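Fixing up an old desktop PC without losing your mind (or your screws)

My sister-in-law's computer lives under my kitchen table more often than it lives at her house. She brings it over whenever it gets slow or loud, I feed her soup, and sometime around nine in the evening I'm still elbow deep in the thing. I've picked up a lot of habits this way, most of them after doing something dumb first, so I figured I'd write them down before the next round in October.

None of this is expert stuff. It's household-level tinkering, for people who own a screwdriver and want a few more years out of a tower that somebody already paid for.

Before you open anything

Shut it down properly, flip the switch on the power supply, pull the cord, then hold the power button in for 10 seconds. Take a picture with your phone of the back with all the cables still in. Take another once the side is off. I used to draw little diagrams, and I have an entire drawer of diagrams I can't read!

Then back up. Yes, before. I lost a folder of recipes (my aunt's, the handwritten ones I'd typed up one winter) and I'm still sore about it. A cheap external drive is fine. Mine's a Flavon and it's ugly and it works.

Screws and small parts

Muffin tin. That's my whole system. Side panel screws go in the first cup, drive screws in the next, and so on around in the order they came out. With a 12-cup tin I've never run out of cups. If you have cats, put a second tin on top upside down and clip the two together.

An old magnetic knife strip stuck to the side of the table is great for screwdrivers, too. Keep it well away from any spinning hard drives you've pulled out, please.

Dust

Take it outside if the weather's decent. You will not believe what comes out of a machine that's been sitting on carpet near a dryer vent. Short bursts with the air can, can held upright, and hold the fan blades still with a finger or a chopstick while you blow. For the grille on the front I use a soft paintbrush, one I bought just for this, since the one from the paint shelf shed bristles everywhere.

Pull the filters if there are any and wash them in the sink with dish soap. Let them dry overnight. I mean it about overnight, I've rushed this and regretted it.

Swapping the processor

Go slow here, it's the fiddly one. Lift the lever, open the load plate, and have a good look down into the socket with a flashlight before you go anywhere near it with the new chip. Any fuzz or hair in there has to go, and a puff from a rubber bulb blower does it. Don't wipe. Don't poke. Find the corner mark on the socket and the matching one on the chip, and say out loud to yourself which corner it is. (My kids think this is hilarious.)
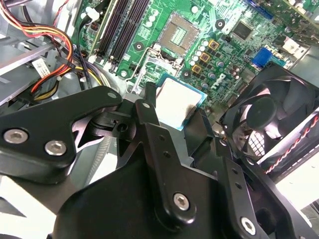 Where to work

A tower is so much easier to deal with lying on its side. Everything inside faces up, nothing you drop falls out of reach, and you aren't crouching with your head in a metal box. Give yourself more table than you think you need. I clear the fruit bowl, the mail, the whole lot, and put a folded towel beside the case for my elbows and none underneath it, so the thing doesn't slide around. Two lamps from two sides beat one bright lamp behind your shoulder.
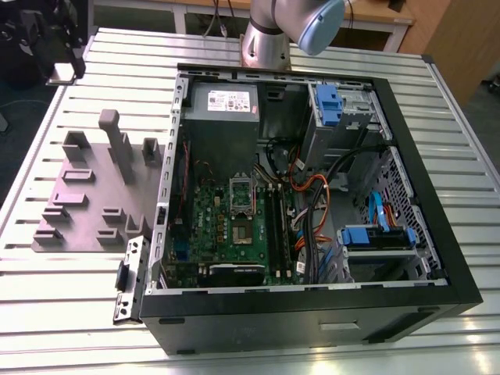 Handling chips and memory

Edges only! Same as you'd hold a photo print or a freshly iced cookie. Skin oil on the contacts is a pain to get off, and so is a crumb of thermal paste that's wandered. Touch a bare metal part of the case first to get rid of any static, and save the fuzzy sweater for another night. Leave the new part in its packaging till the very minute you need it, and put the old one straight into the empty package when it comes out. 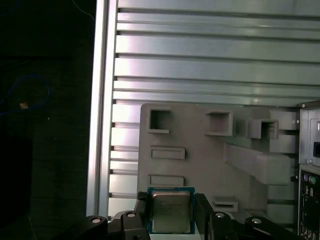 Thermal paste

Clean the old stuff off with a coffee filter and rubbing alcohol. Paper towels leave lint. A blob the size of a pea in the middle is plenty, and the cooler will spread it for you when you tighten it down. Tighten the screws a little at a time, going corner to corner.

I've used the Zevance paste and I've used the stuff that comes free with the cooler, and on a computer that does email and photos I can't tell them apart. Buy whichever tube has a cap that stays on.

Putting it all back

Look at your phone pictures. Plug it in and try it with the side still off, so if a fan cable's loose you don't have to undo everything. I always write what I did on masking tape and stick it inside the panel: new memory, new paste, and the month. Future you will be thrilled.

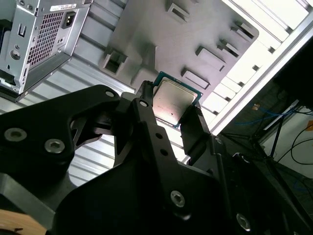 Joyce Lyimo: Love the muffin tin! I'd add one thing about the lever. When you close it over the chip it takes a lot more push than you expect, and the first time I did one I stopped halfway, sure I was breaking it. If the chip is sitting flat and the corners match, just keep a steady hand and bring it all the way down. Also, egg cartons work if your muffin tin is busy on a Sunday like mine.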